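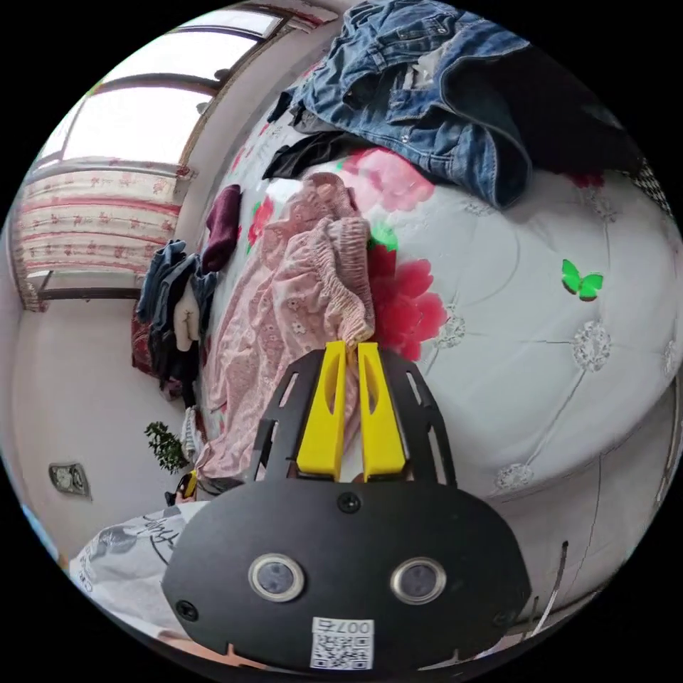
**Nadthorpe Textile Care Unit: Washing and Storage Guides**

## Replacing stretched elastic in a gathered waistband

This method applies to waistbands with a separate elastic running through a sewn casing. If the elastic is stitched directly to the fabric in several rows, use the Ravier method sheet instead.

### Materials

- Braided or knitted elastic, slightly narrower than the casing
- Seam ripper
- Two safety pins
- Polyester thread, matched to the fabric
- Machine needle, size 80/12

### Procedure

1. Wash and dry the garment. Lay it flat, inside out.
2. Find the join in the casing, usually at the center back. Open 2 inches of stitching on the lower edge.
3. Pull out the elastic and cut it. Do not use its length as a guide.
4. Measure the wearer's waist and subtract 2 inches. For a 30-inch waist, cut 28 inches plus 1 inch for overlap.
5. Pin one end of the new elastic beside the opening. Attach the second pin to the free end and feed it through.
6. Check for twists. Overlap the ends by 1 inch and sew a square with a zigzag stitch.
7. Close the casing with a straight stitch, keeping the elastic clear of the needle.
8. Stretch the waistband fully several times to spread the gathers.

Wash at 86 °F or below. High dryer heat shortens the life of rubber-core elastic.

Related: Sheet 114, Narrow casings.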